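Open day at Kostard -- went to see the kitchen arm, long post

Posted by millpond_ruth in Shows, Demos and Open Days
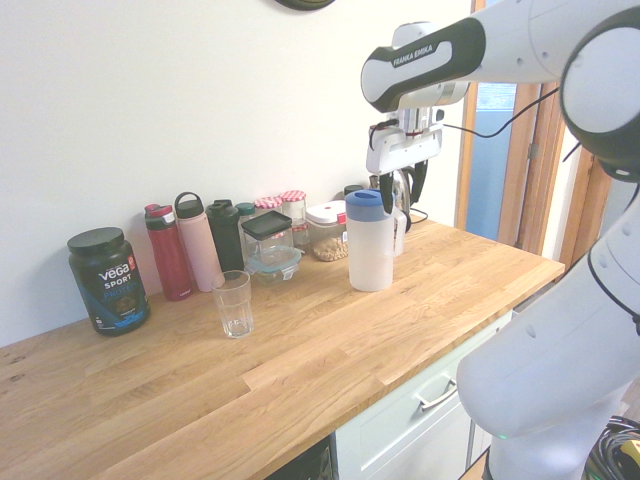

What do you get to see at one of these open days if you don't know anything about robots?

Mostly you watch an arm go through everyday jobs on a kitchen counter while one of the staff talks you through it, and then there is a good long stretch for questions. You don't need any background. Half of my group had come along with a friend or a spouse, and they asked better questions than the rest of us.

So, the visit. Kostard opens its workshop to the public every September, and I've meant to go for years and always had something on. This time I signed up early and got the 10 a.m. slot, which I'd recommend to anybody, as the people there are still fresh and the coffee is too. They take 6 visitors at a time into the kitchen area (there's a bigger hall for the rest of it, I'll get to that) and you stand behind a strip of tape on the floor. The arm is a Franka, white and black with the name in big letters on it, and it was working over a regular wood countertop with regular kitchen stuff lined up along the wall. Water bottles, jars, an electric kettle, a tub of protein powder. It looked a lot like my own counter, to be frank, except mine has more crumbs.

The job while we were in there was all to do with a white jug with a blue lid. The arm had to find the jug, take hold of it and move it to a spot the visitors picked. Our group got 5 tries. I'm not going to give you a score, I was too busy enjoying it, but there were good ones and there were clumsy ones, and the young woman running it was just as cheerful about the clumsy ones. I liked that a great deal. I've been to demos where the minute anything slips somebody steps in front of you and starts talking about the roadmap.

The hall had the Greltness people with their sorting line and a Jeslow table with small arms that kids could steer with a joystick. Very loud, very happy. I stayed until lunch and then went around the kitchen a second time when somebody dropped out of the noon group.

Happy to answer questions if I can!

----

Reply from torquewrench_58

Thanks for writing it up, Ruth, I always enjoy your reports. I was in one of the afternoon groups and came away a little less charmed, I have to say. The arm is a lovely piece of machinery and I could watch those joints turn all day. But it is slow. My coffee would be stone cold before that thing got the jug across the counter. And moving a jug is fine, but I'd driven a long way and I wanted to see it pour.

----

Reply from millpond_ruth

Oh, that's fair about the pouring, I'd have liked that too. I asked, and was told they don't do liquids with visitors in the room. The slowness didn't bother me. I figured they turn the speed down with people standing that close, but I didn't ask, so take that as a guess from a retired school librarian.

----

Reply from beltandpulley

I have to disagree with torquewrench a bit. Fast is the easy part. I spent a good many years around packaging machines and we could run 1,000 cartons through before our first break, every one of them the same size and in the same place, and heaven help you if one came in crooked. What I look at in a picture like Ruth's is how much is sitting on that counter. There's a drinking glass out on its own, there are jars, there's a kettle right behind the jug with the gripper practically on top of both. Ask any of the machines I worked on to reach in among all that and you'd be sweeping up glass until supper.

----

Reply from torquewrench_58

I'll grant you the glass. I wouldn't let my grandson near it either.

Still think they could set up one fast demo behind a screen, for those of us who like that kind of thing. Makowska did it at their open house the year I went and the line was out the door.

----

Reply from quietgears

Makowska also charged for parking, if we're comparing :)

Does anyone know if you can bring children into the kitchen part? Mine are seven and nine, and the older one has been building arms out of cardboard and string since spring. She'd be over the moon.

----

Reply from millpond_ruth

How wonderful, please bring her! There were children in the noon group, standing right up at the tape, and one of them got to choose where the jug went. I'd plan on the Jeslow table afterward as well -- you may have trouble getting them away from it. Bring a snack. The food line was long and there wasn't much left by one o'clock.

----

Reply from beltandpulley

Seconding the snack. Also, sign up the minute the list opens. There are 100 places for the kitchen and they went quickly this year. The hall you can just walk into.

----

Reply from torquewrench_58

And if you get the chance, quietgears, have your daughter ask them about pouring. They might listen to her. I'll probably go again myself next September, slow or no slow, I've already told my wife.

----

Reply from quietgears

Thank you all, this is so helpful. She has read the whole thread over my shoulder and wants to know if the fingers on the gripper have rubber on them. Ruth, did you get close enough to tell?

----

Reply from millpond_ruth

I didn't, I'm sorry! They're dark, and that's as much as I could swear to from behind the tape. Tell her to put it on her list of questions, and to write the list down before she goes, as I forgot half of mine once the arm started moving.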